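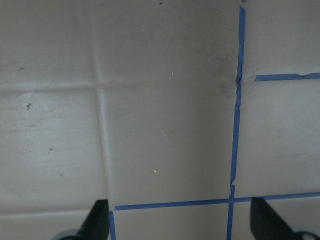

Tulline Household Studies - Kitchen Layout Group

Call for participants: eggs, plates and a taped table
Posted 2025-08-13

If you have read a kitchen planning guide, you have run into the idea that there is a correct place on the counter for everything. Plate in front, ingredients to one side, nothing behind your elbow. Follow the rule, the guides say, and you will save time every day for the rest of your life. Our group has been reading these guides since 2018 and we have yet to find one that says how the rule was tested. Mostly they quote each other.

We would like to know whether any of it is true, and we need people who handle food at home to help us find out. We are not expecting much of a difference between one layout and the next. If there is one, we would like it to show up in a plain task with plain objects and not in a brochure.

What you would be doing

You would work at a table marked out in blue painter's tape. The sections give us a way to write down where a thing was put, so that "a bit to the left" stops being an answer. Please don't picture anything too fine. The strips are ragged in places, they lean, and there is a crumpled bit where one of them goes over a fold. We have had a long argument about whether to lay it again with a ruler. Emmett Iwasaki is for the ruler. The rest of us think kitchens are not ruled either, and that a layout rule that only works on perfect lines is not worth much to anyone.

In each round you are told where the plate goes and where the eggs go. You then do one of these:

Move the eggs from the container to the plate, at whatever speed you would use at home.

Put them back in the container and close the lid.

Move the plate to the section where you would have put it yourself, and tell us why. "No idea" is a perfectly good reason and we write it down as given.

Between rounds there is a short set of questions about how awkward it felt. We know that people asked whether something felt awkward tend to decide that it did. For that reason some rounds have no questions at all, and some rounds repeat a layout you have already done without telling you. We are saying so here so that you don't feel tricked afterward.

A session takes up to 160 minutes with breaks. Most of that is small waits while things are set out again. Bring a book.

The objects

We use a plain round white plate and a small clear plastic egg container with brown eggs in it. The container is not always full. Part of the question is whether people reach for the nearest egg or the one that is easiest to grip, and an empty compartment changes that more than we thought it would in the trial run. Or seemed to. The trial run was Kevin Hayes and two of his cousins, and we would not hang a theory on it. 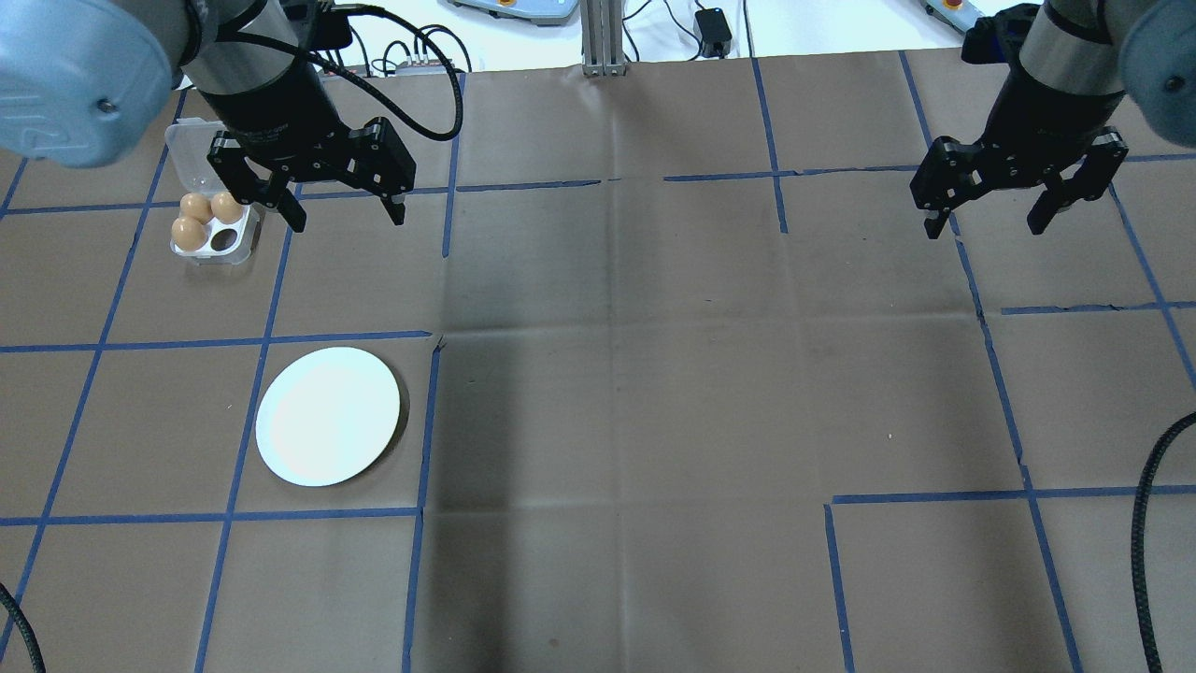
Who we are looking for

We have room for 23 people. You should:

Be 18 or older.

Handle food at home at least a few times a week. You don't have to be good at cooking. We are a little wary of people who are very good at it, as they tend to arrive with a system, but they can apply too.

Be able to sit or stand at a table for stretches of a quarter of an hour. Tell us which you prefer and we'll set the height.

Have no egg allergy. The shells are clean, but you will be touching them, and we would sooner turn you down than find out.

Left-handed people are very welcome. Nearly every guide we have read assumes a right-handed cook and does not mention it.

Who we can't take

Anyone who sells or fits kitchens, or has done so in the last few years. The same goes for anyone who has taken one of the paid home organizing courses. This isn't a judgment on the courses (well, it is a small one). It's simply hard to measure a habit that was taught to you last spring.

What you get

A grocery voucher, handed over at the end of the session. If you stop early you get it anyway, and you don't have to explain yourself. We also cover bus fare if you keep the ticket.

You won't get a personal report on your kitchen. People ask for this, and we don't believe one session with eggs and a plate tells anybody how to arrange their home. If someone offers to do that for you on the strength of a test like ours, ask to see the numbers.

What we keep

We keep the position of the objects in each round, the time taken, your answers, and which hand you favor. Your name is stored on a separate sheet from your results. The consent form covers what is recorded in the session, how long it is held and who can look at it. It is four pages and it is readable. Please read it before you come instead of in the hallway. If something in it bothers you, ask Noreen Daly, who wrote it and is used to being asked.

Who pays for this

The work comes out of the group's own budget. Plasholm, who make kitchen fittings, offered to fund it and wanted to see the results before anyone else did. We said no thank you. You may hear that the study is connected to them. It isn't.

Questions we have been asked already

Do the eggs get broken?
Sometimes. Nothing happens if you break one. Wipe it up or leave it and one of us will. The round is started over.

Is there a right answer?
If there is, we don't have it. Please don't try to work out which layout we are hoping for. We don't agree among ourselves.

Can I come with a friend?
Yes, but you'll be booked one after the other, and we ask that you don't compare notes until you have both finished.

Does it matter what I wear?
Loose sleeves catch on tape. Roll them up or leave them at home.

Will the results be published?
We'll post them on this page whatever they show, including if they show nothing. Our own guess is that where you put the plate matters a good deal less than having somewhere to put it.

Where and when

Sessions are held in Room 103 of the Tulline building, second door after the stairs. The elevator works, though it takes its time. We run morning and afternoon sessions through the end of November, or until the places are filled.

How to apply

Leave a note for Aoife Heffernan at the Tulline front desk, or fill in the sign-up form on the group's page. Give your name, a phone number, which hand you write with, and mornings or afternoons. Add a line on where the plates are kept in your kitchen and whether you chose that spot or it was like that when you moved in. We read these. Aoife will call you back within a week, and if you hear nothing by then, try again, as the form has been known to lose people.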